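三月　晚上，雨停了又下

今天下班没有直接回家，绕去看了我们那条街的新花样。通知贴在电线杆上快一个月了，我每天路过都看，每天都没看完，因为字实在太小，还套了个塑料袋，里面全是水汽。大意是说，Corkach路从菜场口到老邮局这一段，要试行"慢行街"，白天不让车穿行，只准公交和送货的走，试一年，到时候再议。

一年！我的第一反应是完了，公交站又要挪。结果还真挪了，原来在面包房门口，现在挪到Plulov桥那头去了，多走一段上坡。早上赶车的时候我一边爬坡一边骂，骂到桥上看见河水涨得挺高，灰绿灰绿的，又有点高兴。我这人就是这样，气生不长。

不过傍晚去走那一段，确实是舒服的。以前走那里得侧着身子，一边是停得歪歪扭扭的车，一边是店家摆出来的纸箱和水桶，电动车还要从中间钻。现在路中间空出来了，有小孩在踢球，球滚到我脚边，我踢回去，踢歪了，滚进了修鞋铺，很丢脸。修鞋铺门口多了两把椅子，有人坐着喝茶，也不修鞋，就那么坐着看人。

Oshima咖啡店动作最快，桌子已经摆到原来的停车位上了，还拉了一串小灯。我本来想坐下来喝一杯，看了看价钱，又想到家里还有半包挂面，就走了。（下次吧，发工资那天。）

说到家里，浴室的方案总算定了。拖了这么久，主要是我自己拿不定主意，墙的颜色改来改去，最后选了这个带一点紫的棕，打在图上看着比色卡沉，但越看越顺眼。

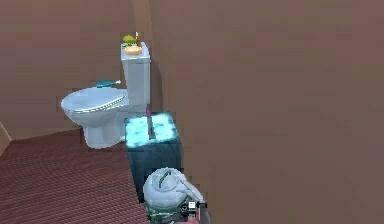
浴室，棕里带紫的墙，白马桶。

我妈看了一定会说暗。暗就暗吧，反正是我住。倒是墙要不要贴砖还没想好，贴了好擦，不贴清爽。先放着，等我哪天突然想通。

再说回街上的事，因为晚上还有个说明会，在图书馆二楼，我也去了。本来只想去坐坐，顺便问公交站的事，没想到人多得要站到楼梯上。我挤在饮水机旁边，每隔一会儿就有人叫我让一让，他要接水。

会上吵得最凶的是停车。这一段一共撤掉21个车位，开店的说客人没地方停车就不来了，住在楼上的说他们晚上回来要绕好几圈。另一边的人说，那些车位白天停的都是同样几辆车，一停一整天，哪里是客人的。两边都有道理，我听这边点头，听那边也点头，后来发现旁边的人在看我，就不点了。

然后讲到钱。店家要在路边摆桌椅得办一个许可，一年500块，另外还要交2000块押金，地面弄坏了从里面扣。有个卖杂货的大姐站起来说，她又不卖咖啡，她摆两筐土豆也要交押金吗？台上的人翻了半天材料，说要回去确认。全场笑了，台上的人也笑了，气氛倒是好了一点。

我举手举了很久，手都酸了，终于轮到我，问公交站能不能挪回来，哪怕早晚高峰挪回来也行。回答是线路归公交公司管，Brernura那边已经收到好几条同样的意见，会"一并研究"。我最怕听见一并研究。上回路灯也是一并研究，研究到灯泡全灭了，后来突然有一天又亮了，也没人说一声。

不过有个阿姨散会的时候拉住我，说她也是坐那趟车的，腿不好，上坡走得慢，问我愿不愿意一起写个意见。我说好啊！我们就在楼梯口写，垫着图书馆的借书指南写的，她口述，我写字，写到一半笔没水了，又去服务台借。服务台的笔拴着绳子，只好趴在那里写完。她要求最后加一句"请体谅上了年纪的人"，我说这句放前面好，她想了想说还是放后面，放后面记得住。听她的。

走回来的路上雨又下了，我没带伞，贴着屋檐走。店家那串小灯在雨里还亮着，桌子收了一半，椅子倒扣在桌上。有个骑自行车的从空荡荡的路中间慢悠悠骑过去，按了一下铃，前面明明没有人，大概就是想按。以前那条路上是听不见铃声的，全是喇叭。

所以我到底支不支持呢？想了一路没想清楚。走路的时候支持，等车的时候反对。要是让我填表，我可能会在两个框中间画一个勾，然后被作废。

到家洗了头，把剩下几张图又翻出来看，门这张之前没仔细看过。

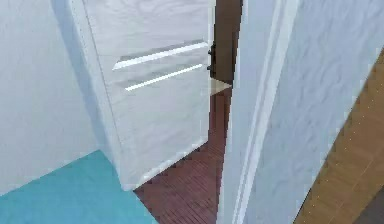

白色的门，带两道横槽，黑把手。

横槽容不容易积灰？这个我很在意，现在租的这间门上就有花纹，每次擦都要用棉签。木纹倒是很淡，我喜欢。黑把手也留着，配白的好看，手印明显就勤擦两下。

刚才煮面，水开了才发现挂面没有半包，只剩一小撮，加了个鸡蛋和几片菜叶子，勉强算一顿。早知道还不如在路边坐下来喝那杯咖啡，至少有小灯看。

明天要早起，公交站远了，闹钟得往前拨。伞放门口，意见的底稿夹在包里，阿姨说要去复印。对了，还要买挂面，还有棉签。

睡了。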